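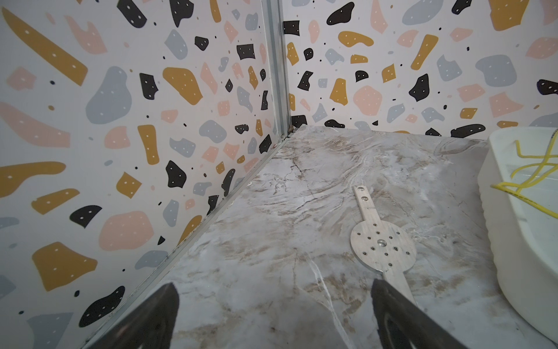

What's Hiding Inside Your Couch?

Hi, kids! I work at the Tredarach furniture store, and I get to fix couches all day long. Kids come in with their parents, plop down on everything (go ahead, that's what it's for!) and ask me what's in there. Crumbs, mostly. Okay, crumbs and one sock. But under the crumbs there's a whole lot going on, so let me take you inside.

The Bones

Every couch has a frame, and I like to call it the bones. You have bones so you don't flop on the floor like a noodle, and a couch has a frame for the same reason. Most of the ones I work on are made of wood. Builders cut the wood into long pieces for the seat and shorter pieces for the arms, then join them with glue and screws. In the corners they add little extra chunks called corner blocks. Corners get pushed and pulled every time somebody sits down, so they need the help.

We have a couch in the store called the Fontes. I took one apart last October and pulled out 58 screws, and then I dropped the cup and had to find them all again under my bench.

The Bounce

Next come the springs! The most common kind in a couch is a thick wire bent back and forth like a snake. These wires stretch from the front of the frame to the back. When you sit, they bend down. When you get up, they pop back to where they were. Metal that can do that over and over is called spring steel.

Some couches have springs shaped like a curly pig's tail instead. Those are coil springs, and they stand up straight under the seat. Somebody has to tie each one to its neighbors with strong string so they all stay put. It takes me a whole morning, and my fingers complain all through lunch.
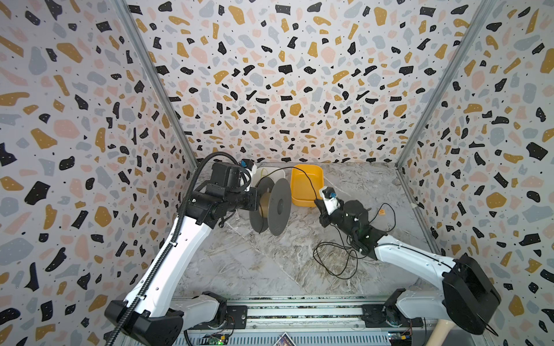

The string I tie springs with is called spring twine, and it's a lot tougher than the string on your kite. I also use sewing thread for the covers, and a wide, flat strap called webbing that goes under the springs. Long skinny stuff like that has one big problem, and you know what it is if you've ever left headphones in your pocket. It tangles! So people wind it around a spool. Look at the big one in the picture, standing up on the rims of its discs. Those two discs work like walls. Whatever you wind in the middle can't slide off the ends, and because the discs are round, the spool can turn and let out just as much as you need. I measured the webbing for one small chair last week and it came to 33 feet. Imagine that in a knot!

The Squish

Now for the soft part. Most seat cushions have foam inside. Foam is full of tiny bubbles of air, kind of like a slice of bread. Sit on it and the air gets squeezed out. Stand up and the air sneaks back in, and the cushion gets fat again.

Foam can be firm or soft. We have one chair, the Dredent, with a seat so firm my boots could stand on it and hardly leave a dent (please don't try it, I got in trouble). Some cushions have a layer of fluffy fiber wrapped around the foam too, so they look nice and round. Others have feathers, and if you hear a little crunch and feel a poke, that's a feather quill coming through to say hello.

The Skin

Last of all comes the fabric cover. Cutting it is a big puzzle. The pieces are laid out flat, and they don't look anything like a couch yet! Stripes are the worst. The stripe on the seat has to line up with the stripe on the back, or your eyes keep going to the crooked spot. I once sewed a whole cover for a Jirument loveseat with one stripe going the wrong way, and I had to rip out 15 seams.

Some of the fabric gets stapled underneath, where you can't see it. If you ever get to peek under a couch, look for a thin black cloth. It's called a dust cover, and it's there to keep dust from drifting around.
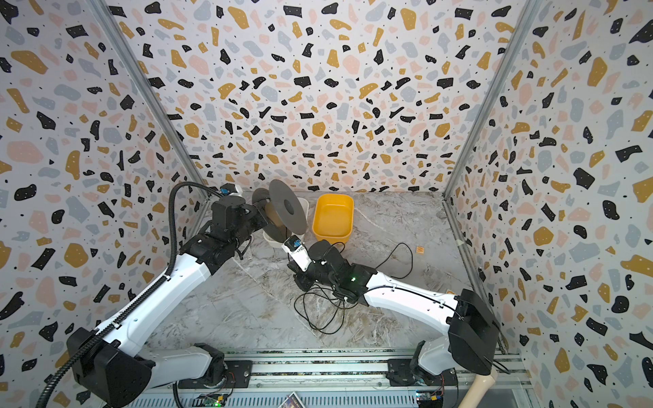
Try This at Home

You'll need a couch and a grown-up who says it's okay.

1. Press your hand down slowly on a seat cushion. Let go and count to 10. Did it fluff all the way back up?

2. Lift the cushion off and gently press on the part underneath. Can you feel any springs? Do they run front to back?

3. Find the zipper on the cushion. It's usually in the back, where it won't scratch your legs. Leave it zipped!

4. Put your hand way down in the crack at the side. If you find a coin, ask who it belongs to. If you find a cracker, don't eat it.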